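Chapter 4
Power, Plugs and the Stuff on Your Desk

I used to have 40 cables in a drawer. I know because one March evening I tipped them all out on the floor and counted, and I could only name what 11 of them were for. Two were for a Vokier camera I'd given away years before!

So this chapter is about the humble cable, and mostly about the one that charges your laptop. We'll look at connector shapes first, then at watts (my old Branen charger gave 60, and my next laptop wanted more), and then at how to lay a cable across a desk so it doesn't get yanked every time you reach for your coffee.

Before you read on, go and look at your own desk. Find where the cable meets the computer and follow it with your finger to the wall. Does it bend hard anywhere? Does it run under something heavy? Jot down what you find – we'll come back to your notes in Section 4.3.

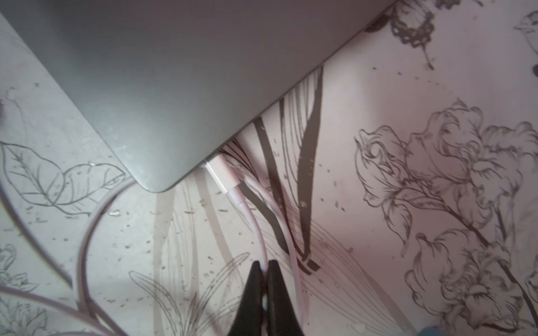

Figure 4.1 A USB-C connector in the side of a closed laptop, with the cable running across a rose-print desk mat.

Let's start with the plug end.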